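Home | How-To | Small Spaces | Kitchen | About

How to Set Up a Snack Shelf You Won't Have to Redo by Thursday's Groceries

5 min read

I have organized my candy 17 times. I know this because my sister-in-law, Ornella Zanetti, keeps a tally on the inside of the cupboard door, in pencil, and shows it to guests. Number 17 is the one that stuck, so that's the one you're getting.

What you need: one small two-tier shelf, a couple of baskets, a tote bag, and a willingness to admit how much candy you own. Mine was a December problem that had somehow reached spring.

1. Empty everything out

All of it, onto a table. Bags from the back of the cupboard, bags from the car, the bag you were saving for company. Put anything already open to one side. You will be tempted to eat the open ones as you go. Fine, but it adds over 60 minutes to the job.

2. Pick the shelf before you pick the spot

I bought a bamboo organizer from Pimora first, and it was beautiful, and it was an inch taller than the gap it was meant for. Measure the gap. Then measure a full bag of candy lying down, which is a sentence I never expected to type. You want enough clearance on the lower level to get your hand in over the top of the bag and back out with the bag still in it.

A wood board on a thin metal frame works well. Wire shelves let the corners of the bags poke through, and they snag.

3. Lay the bags flat

Standing them up looks great in catalogs. At home they hold the pose until you shut the cupboard, then they slump forward like commuters. Lay them down on the lower level, side by side, and let the edges overlap if they have to. Hard candy doesn't mind.

Go by color if you can. In this house nobody reads a label, but everyone knows the orange one.

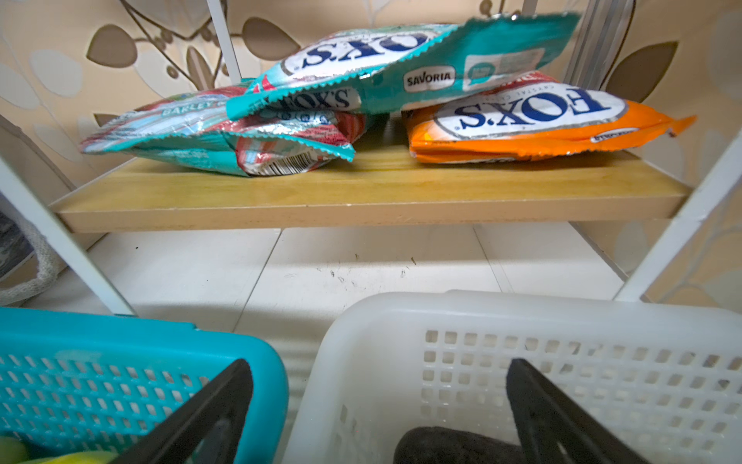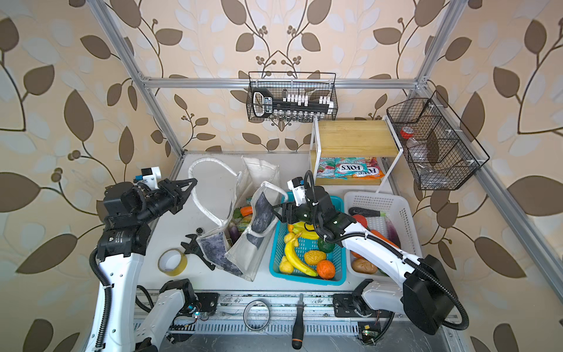
4. Keep the baskets out front

Baskets are for whatever gets grabbed daily. Fruit goes in one. The other is for odds and ends, and you should accept now that it will contain a battery. Leave them on the table in front of the shelf, low enough to reach over. If you have to move a basket to get at the candy, you'll do it politely for two days and then start keeping the candy in the basket, and we're back at number 16.

5. Give the tote bag a job

The shopping tote lives beside the baskets. When you get home, unpack it in this order: fruit, candy, everything else. My neighbor Octavio Vergara does everything else first and wonders why his bananas look like that.

6. Set a limit and be a little strict

Three bags on the shelf. A fourth one waits in the tote until a space opens up. I've tried a more generous system and it's how I ended up with a pencil tally.

If the bags slide around, cut a piece of drawer liner to fit the board. Trim it slightly short at the front or it will curl up and collect sugar. Wipe the board when you swap a bag out, and check the dates on the hard candy once a year or so. I found one behind the old cupboard shelf that I'm fairly sure moved in before we did.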